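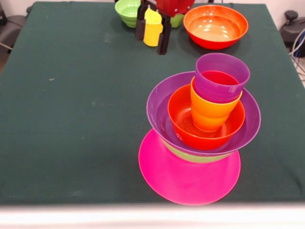
Stack as of mid-morning, green cloth, magenta plate at the bottom. Orange-red bowl still on its own toward the wall.

Saturday, November, notebook for the dishware sorting

Came in a bit before nine with the idea of getting through the whole plastic crate before lunch, which was optimistic of me, but I did get a good start and I'm pleased with how the morning went. Put the dark green cloth down again. Tài Lâm prefers the gray one and I know he'll say so when he reads this, but the colors are so much easier to tell apart on the green, even the lime bowl, which I had worried about. The cloth has picked up a few pale dusty marks and wants a wash. I'll take it home with me if I remember.

The question for this week is the one Édgar left on the board: what order should a mixed place setting go in if it has to live in one pile on the Brornura shelf? The shelf gives us 32 cm of height and we have been treating that as plenty, but it goes faster than you would think once the tumblers are in.

Order I settled on, from the bottom up:

magenta-pink plate
lime green bowl
large purple bowl
small red bowl
orange tumbler
purple tumbler, sitting down inside the orange one

The big purple bowl over the green one is the part I keep going back and forth on. It flares out so wide that it hides nearly all of the green, and anybody looking for the green bowl in a hurry will have to take my word that it's in there. On the other hand the purple is such a nice broad thing to set the red one in, and I like having the small bowl and both cups gathered up in the middle of it, a bit like eggs in a nest. Kwadwo tried it the other way around on his last turn, with the purple straight on the plate, and his note says the green then took up the room the red one needed. I haven't repeated his version yet and I should, in fairness to him.

The cups lean. They lean in the picture and I don't love it. The red bowl is tipped a little too, so I can't tell whether I should blame the cups or the bowl, or just me for setting them down carelessly while thinking about coffee. For the shelf I would want them upright, or else out of the pile altogether and standing next to it. Hernán has been saying this since the very first crate (cups with cups, bowls with bowls, he could sing it by now), and I'm coming around to his side, slowly.

I left the orange-red bowl out on purpose. I had it down as a match for the small red one when I unpacked, but with the two of them on the same table it looks a good deal more orange, and paler still on the inside, so I don't want to log them as a pair until I've put them side by side at the window. If it turns out to be the odd one from the Cárdenas box, then its partner should be in the 367 lot with the snack trays, and I'd be grateful if somebody could look there before that box goes back up to the top shelf.

Weights: not done. The kitchen scale only goes to 2000 g and it was flashing its battery light at me anyway. Kevin says there is a 3000 g one in the Prarkis cupboard, behind the paper towels. I looked and found the paper towels.

To do, for me or whoever gets here first:

repeat with purple on the plate and green above it (Kwadwo's order)
same pile again with no cups, measure the height
both reddish bowls at the window, then fix the log
new batteries for the scale, or find the bigger one
wash the cloth

Kevin, the labels you cut for the Illik crate are lovely and just the right size, thank you. I've used up the purple ones already, so if you have the scissors out again, six or so more would be very welcome.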